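Speaker notes: Trondo bin-picking kit, eight weeks in
21/11/2022, Hartono site, morning session

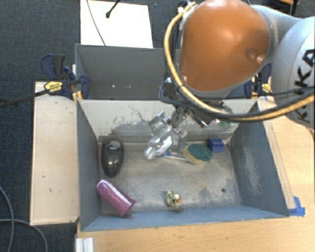
Slide 1. Say who we are first. Itska runs returns handling for small retailers. We trialled the Trondo kit through Sullari, who sell it and service it here. We paid the normal trial rate and they haven't seen these notes.

Slide 2. What you get. Fingers, mounting brackets, the picking software and two days of setup. The arm is extra. If you already own one, Sullari will quote for the kit by itself. Ask about the bracket for your model before you sign anything, as ours came a week after the rest.

Slide 3. Why mixed items. Returns don't arrive sorted. A sponge, a case and something shaped like a computer mouse can all land in the same bin, and a gripper set up for cartons is no use to us. Dark glossy things and thin sticks are the ones I'd test on day one. Bring your own stock to the demo.

Slide 4. The clear fingers. People always ask. They come standard with the kit. A spare set took 5 working days to reach us in October. Keep one on the shelf.

Slide 5. Numbers. Pause here. We logged 39 stoppages over the trial. Of those, 36 were cleared by our own floor staff from the screen prompts. The others needed a call to Sullari. I don't have a pick rate I'd stand behind yet, so don't guess one if asked.

Slide 6. Bins. Fix them down. A bar clamp is fine for a trial, but budget for a proper fixture. Items against the wall are harder to get at than items in the middle, and the software lets you set a margin for that. Ours was too wide to begin with and things got left behind. Show the settings page if the wifi holds.

Slide 7. What we didn't like. The manual is thin on hose and cable routing. The licence is yearly and there's no monthly option. Support hours finish at four, before our late shift starts.

Slide 8. Where we're at. We've extended to the end of summer on one cell. A second cell depends on the licence price. Questions, then the break. Leave the price sheet on the table by the door.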